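Search the help library
Category: Owner's Guides > Pantry & Kitchen

Section 4: Loading the Zendstead Pantry Drawer and Setting the Rotation Dial
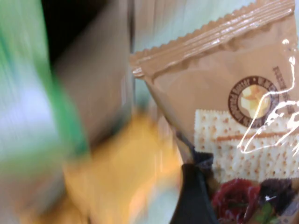 4.1 Before you start

You should have finished Section 3 by now, meaning the drawer is on its rails and you have stopped speaking to whoever was holding the other end. If the drawer still tips forward when you pull it, go back to step 3.6 and turn the two rear screws until they stop. Then come back. We'll wait.

You will need:

- the divider set (nine pieces, in the flat bag taped under the drawer)
- the rotation dial and its cap
- a damp cloth
- everything currently living in your old snack cupboard
- a trash can, and some honesty

4.2 Fitting the dividers

1. Wipe the inside of the drawer and let it dry. The dividers grip by friction, and friction does not care for dust from the box.

2. Lay the dividers out by length. The long ones run front to back. The short ones run side to side. There is one piece with a notch at both ends, and it goes in the middle. Every drawer we have ever helped with over the phone had this piece at the back.

3. Press the long dividers into the floor slots until they click. A soft click is fine. A crack is not, and you should look underneath.

4. Drop in the short dividers wherever you like. Packets of chips and cookies want a wide bay. Granola bars want a narrow one. Loose candy wants a jar with a lid, and you are kidding yourself otherwise.

5. Push the drawer closed, then open it again. If a divider lifts out and follows the drawer lip, it is upside down.

NOTE: The dividers fit the Sorensen-style cabinet as well as our own. They do not fit the Zeltier, although they will let you try for a good long while.

4.3 Loading the packets

1. Take everything out of the old cupboard and read the dates. Yes, all of them. Imani Hutchins, who wrote the first version of this guide, found a box of crackers in her test kitchen older than the test kitchen.

2. Put anything past its date in the trash, unless the packet says "best before" and you are feeling brave.

3. Stand sealed packets upright, top seal facing up, with the front toward you. Packets laid flat slide under their neighbors and stay there until you move house.

4. Put the earliest dates at the front of each bay and the latest at the back. When you bring home more, load from the back. This is the whole idea of the drawer. If you load from the front, you own an ordinary drawer that cost more.

5. Leave a finger's width of space in each bay. A drawer packed tight will close once.

6. Opened packets go in the clip tray on the left side. Fold the top over twice, then clip. Folding once and hoping is covered in Section 9, Cleaning.

CAUTION: Do not load cans. The rails are made for light, dry goods. Vaughn Tillman on our support line would like us to add that jars of pickles are not dry goods.

4.4 Setting the rotation dial

The dial on the drawer front reminds you when to check dates. It is clockwork. It does not connect to your phone, and it has no opinion about your diet.

1. Push the dial onto the post until the flat sides line up.

2. Turn it clockwise to the number of weeks you want, from one to eight. Four suits most homes. Homes with teenagers may leave it at one.

3. Press on the cap. The window shows green, then turns orange when it is time to look.

4. After you check the drawer, turn the dial back to your number. Turning it back without checking the drawer also works – we can't stop you.

CAUTION: Never turn the dial counterclockwise past zero. The spring comes off its hook and the whole drawer front has to be removed to put it back.

4.5 If something isn't right

Drawer closes, then drifts open: the floor of the cabinet is not level. See 3.2.

Dial stays orange: the cap is on crooked. Pull it off and start again from step 1.

Crumbs in the rails: brush them out with a dry paintbrush. Please do not use cooking oil. It works beautifully for around a week.

Go on to Section 5, Child Latch.

Section last revised 9/6/21 by Puspita Jugah
574 people found this helpful | 9 comments
Tags: pantry drawers, snack storage, set-up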